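Can a Robot Do the Dishes Yet?

If you have ever stood at the sink after supper, looking at a tall stack of plates and wishing somebody else would wash them, you have probably wondered where all the robots are. Cartoons have been promising them for years and years! So where is yours?

Well, some robots are already hard at work. In a big warehouse, a robot can move the same kind of box from the same shelf all day long. The boxes are nearly alike, the floor is flat, and no one leaves a sneaker in the way (at least, they aren't supposed to).

Now think about your kitchen. There are cups with handles and cups without, a slippery spoon, a glass that breaks if you squeeze too hard, and maybe a cat. You know how to pick up every one of those things, apart from the cat on a bad day, and you hardly have to think about it. A robot has to work out where the plate is, which way it is facing, how hard to hold it and where it should go next.

One way to give a robot lots of practice is to build a pretend kitchen inside a computer, a bit like a video game. If it drops a plate in there, you just start over, and there is nothing to sweep up. The arm reaches over the counter, with a tub and a rack waiting below, and it tries, and then it tries again.
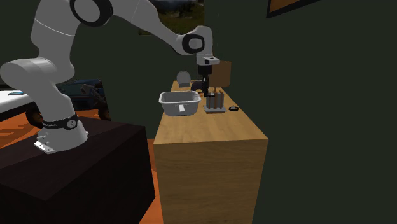
Ajith Namboodiri wrote to us that his family would be happy with a robot that only put away the forks, and that he'd gladly do the plates himself. That's a very sensible wish, Ajith, and a small job like forks is a good place to begin.

Suppose a robot tries to put a plate in a rack 381 times, and misses 18 of those times. That sounds like a pretty good score, doesn't it? But if each miss were a real plate on your real floor, you would soon be eating supper out of mugs. And a robot that has learned one kitchen may get muddled in the next one, where the rack is a different shape or the light comes in from the other side.

So, can machines do our chores yet? A few of them, yes. Robot vacuums can clean floors, and dishwashers (which are machines too!) can wash the plates once somebody has loaded them. Clearing a messy table, washing everything on it and putting it all away in the right cupboard is still very hard for a robot.

Something to try at home: put on a pair of thick mittens, close one eye, and move five plastic cups from the table to the counter. Ask a grown-up first, and please leave the glasses out of it.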